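最后更新：29 Jul 2021

主题：Re: 浴室任务里腕部相机误检的问题

> 昨天把 Atel 分支合进来以后，浴室任务的规划经常在预抓取阶段直接返回失败。
> 日志里是自碰撞，但两条臂离得很远。手动看了几帧点云，夹爪前面有一小团点，
> 位置跟着手腕走。是标定的问题，还是过滤没生效？
> 另外头部相机那一路要不要一起降采样？

标定我重新跑过，没有问题，是自身过滤没生效。合并以后，夹爪连杆的网格路径还指向旧目录，加载失败只打一条警告，过滤节点照常启动，于是手指和连杆的点全部当成障碍物进了地图。腕部视角里夹爪一直占着画面下方中间，这部分漏掉，规划基本不可能成功。 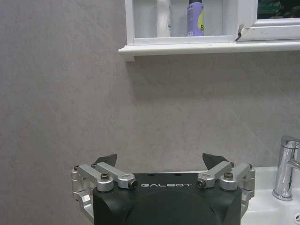
腕部相机视角，夹爪张开，右侧为洗手盆和龙头。

改动在 Quintero 仓库的 self_filter 分支，一共三处：

1. 网格加载失败时节点直接退出，不再只打警告。
2. 连杆两侧的膨胀量分开配置，指尖单独一组参数。
3. 龙头和镜子附近的深度点先过一遍置信度，低于阈值的不写入地图。阈值现在是 600，之前是 1000，太严，洗手盆的边沿会被整段删掉。

我用 Polthorpe 那套回放脚本跑了 398 段记录，自碰撞误报没有再出现。剩下的失败多数是逆解超时，和感知无关，请另开一个问题跟。

头部相机这一路先不要降采样。双臂都在画面里，手腕和线缆离相机近，点很密，降了以后线缆会断成几截，过滤反而不干净。镜子也要单独处理：镜面里映出对面墙上的花洒，深度会落到墙后面去。目前的做法是在 Astum 的场景文件里给镜面加一个平面，平面后面的点一律丢弃。门半开时，门板边缘的点不稳定，门暂时按静态障碍物处理，膨胀量取大一点。
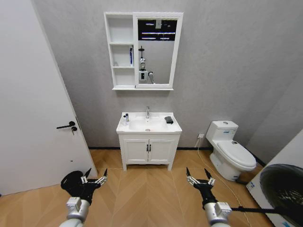

self_filter 分支维护者

地面的人字纹对平面拟合没有影响，但墙脚那条黑色踢脚线附近要留意，地面和墙面的分割线有时会往上跑。墙边那根细白线落在地上，目前的地图分辨率下看不到它，底盘移动的代价图里请手工加一块禁行区。

合并前请先清掉本地的网格缓存，再重新编译，不然读到的仍然是旧路径。四月那版配置文件不兼容，字段名改了，对照表在分支的说明里。深度截断还没有定，我倾向两路分开设，有不同意见直接回这个邮件。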